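Right, snack table thread, as promised to the three people who asked. I've been in charge of the communal snacks since February and I have Opinions now. Kettle on first.

Background: we used to have one enormous cardboard box that everything got chucked into. Crisps at the top, noodles at the bottom, and by the end of the week it was just crumbs and a lot of sighing. Rahel Camenzind once went in up to the elbow for a packet of prawn crackers and came out with a biscuit of no known origin.

So I tipped the lot out and started sorting it by what it is. Noodles with noodles, crisps with crisps. Sounds obvious, I know, but you'd be amazed how long we argued over whether a packet of ramen counts as a snack or a lunch. (Lunch. Vinzenz Fankhauser says snack because he eats it dry, and I can't talk to him about it.) 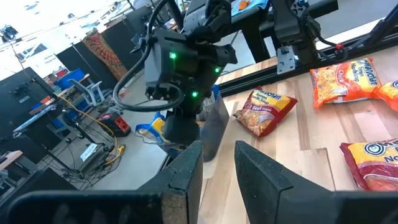
Anyway, flavours! I began by splitting the noodles into beef and chicken and kept that up for a whole afternoon before giving in. People will read a packet. They've got eyes. One tub for all the noodles is fine as long as they stand up on their edges and you can flick through them like records.

Bins next. Get ones with no lids, please, I beg you. We had lidded ones from Plimo and the lids went walkabout straight away, one of them is under a monitor now. Open top, low enough that a small bag still pokes out, done.

Also keep a bit of table clear in the middle. You need somewhere to dump things while you're sorting, and it's where people leave the stuff they picked up and then changed their minds about.
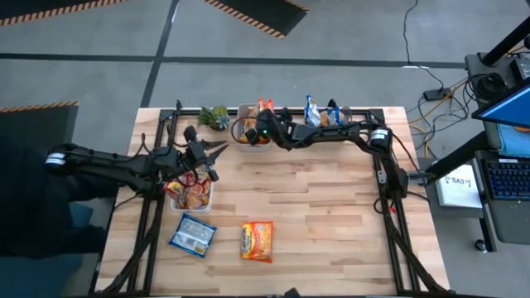 Bins, plant, and a couple still waiting for a home

The plant stays, by the way. Leopold Trummer wanted it moved to make room for a fourth bin and he was outvoted.

Bit about money because Konrad Brunner asked. I do one big shop and put 30 in the kitty float for top-ups. Multipacks are cheaper but you do end up with 8 of the flavour everybody leaves till last, so I mix in singles now and it evens out.
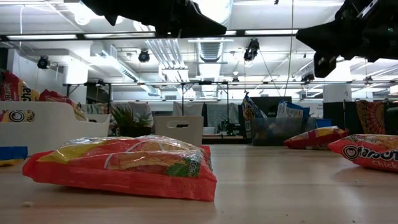
Do you sort by colour or by brand?
Neither really, I go by type and then put whatever needs eating soonest at the front. Colour looks lovely for one morning and then somebody's hungry and it's chaos again.

Few more bits while I'm here. Crisps go in last and on top, never under noodles, a brick of ramen will flatten anything. And wipe the table before you put the bins back, not after, I do this wrong every single time and end up lifting them all twice.

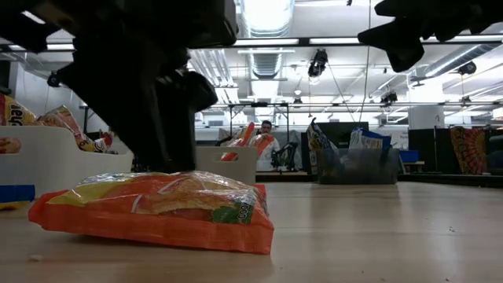 What do you do with bags that have gone a bit squashed?
Put them at the front and they're gone by four o'clock. If it's properly dust in there I take it home and use it on top of macaroni cheese, highly recommend.

Hubert Eder has now asked for a fruit bowl so that's next month's argument. Off to find that lid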